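Flostadel Consumer Group Questions "600 Thread Count" Claims on Bargain Sheets

PURKSTEAD — The Flostadel Consumer Group today asked bedding sellers to explain how they arrive at the thread counts printed on their packaging. The group doubts that a set sold as 600 can feel so much like one sold as 200.

Part of the answer lies in ply. Some sellers count every strand twisted into a yarn, so a two-ply thread goes on the label as 2. Shoppers are rarely told.
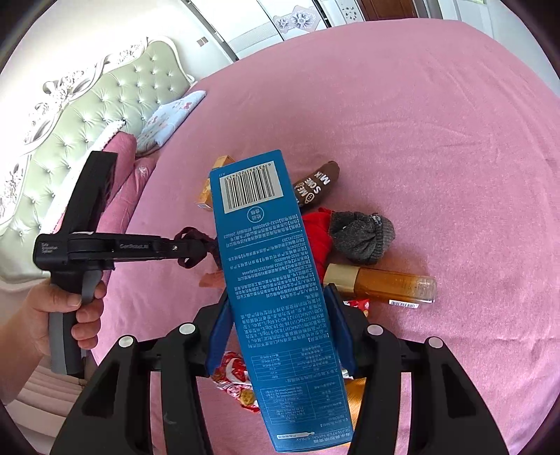 Page last changed: May, 3:00 p.m.

The group wrote to Csonka, a bedding retailer with a warehouse in Bomville, and asked for its counting method. The reply spoke of "a premium sleep experience" and gave no method. A second letter has gone out.

"Luxury" and "hotel quality" have no fixed meaning either, and the group sees little reason to pay extra for them. Fiber, weave and a fitted sheet deep enough to stay on the mattress are easier to check — and so is the return policy.

The group will publish any replies it receives, including the vague ones.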